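Susia quilted cloth for a round table, white with stripes
Reviewed by Ayanda Radebe, May 17, 2018

I bought this to cover the round table in the spare room, where the small things that don't live anywhere else get sorted. The old cloth was a smooth cotton one and everything slid off it, pens especially.

The Susia is quilted and white, with greyish-purple stripes and a thin curved outline pattern in places. It cost 14 pounds in the sale. Postage took 4 days. It came folded very small, and the creases were deep.

What I like is the grip. Highlighters stay more or less where they are put, and little figures can be laid down without rolling off. It also takes the rattle out of setting down a box. I keep a shallow pink one with a black rim on the table for toys and odds and ends.

Less good is the finish. The cloth does not lie flat. I have ironed it twice and it still wrinkles, mostly along the stitching. If you want a smart table for visitors, buy something heavier. I had a Pelupessy cloth before which hung better but cost almost three times as much.

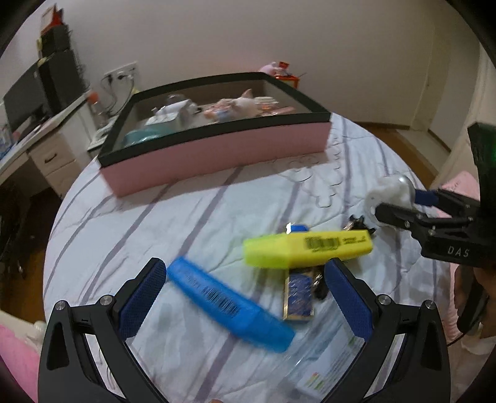
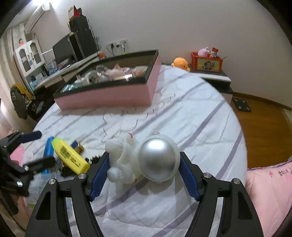

Washing is at 40 degrees and it dries overnight on the airer. Highlighter ink came out of the white part on the second wash, though a faint mark is left on one stripe. There was no loose thread when I last checked the hem.

I would buy it again for a work table. For the dining table I'm still looking.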